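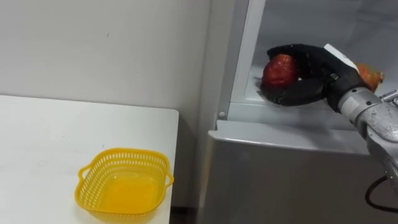 FURNUM FOOD CO-OP ASKS HUTPORT TO LOOK IN ITS OWN REFRIGERATOR

Monthlong Eat What You Bought campaign opens with free classes and a frank pamphlet

HUTPORT, Friday, February 11, 2011 - The Furnum Food Co-op, which makes its living selling groceries, today asked its members to buy fewer of them. The store's Eat What You Bought campaign will run for one month at both Furnum locations, on Mnguni Street in Hutport and in the old feed store at Duldale.

The idea came out of a survey the co-op mailed with its July newsletter. Members were asked to write down every item of food they threw out in one week, along with the reason. The co-op received 557 replies, several of them stapled to apologies. Bagged salad led the list. Sour cream came second. In the space marked "reason," 61 households wrote "forgot," and one wrote "optimism."

"We had expected people to blame the weather, or us," the co-op said in a statement to members. "Some did blame us, and we have moved the two-for-one lettuce."

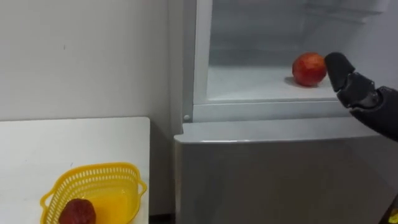
By the Furnum Food Co-op News Desk

Members who sign up will get a 46-page pamphlet called The Back of the Shelf. It covers how long cooked rice keeps, what to do with half an onion, and why the crisper drawer is where most celery goes to retire. A chapter on leftovers runs to nine pages and includes four soups that the authors admit are the same soup. More than 700 copies have been printed, on the assumption that some will be used to level tables.

Free evening classes will be held in the Hutport store's upstairs kitchen. Topics include shopping from a list, freezing bread, and reading date labels without panic. The class on planning a week of dinners has been split into two sessions after the trial group spent the first one arguing about Wednesday.

The Duldale store will hold its classes on Saturday mornings, when parking is easier. Both stores will also set up a swap shelf near the registers

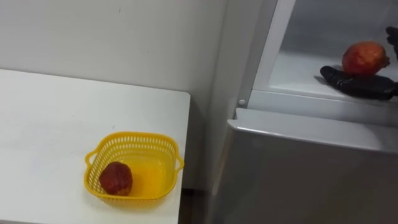
for unopened dry goods and whole fruit, so that a member with too many apples can meet, in a manner of speaking, a member with none. Home canning can't be accepted, however good your pickles are. Zucchini will be reviewed as a separate matter in the summer.

The campaign is open to members and nonmembers. Registration forms are at the front counter in both stores and should be returned there, preferably before they are lost under a magnet.

About Furnum Food Co-op

Furnum Food Co-op is a member-owned grocery with stores in Hutport and Duldale. It sells produce, bulk goods, dairy and a brand of oat cracker it has been trying to discontinue.

Media inquiries: News Desk, Furnum Food Co-op, Mnguni Street, Hutport

###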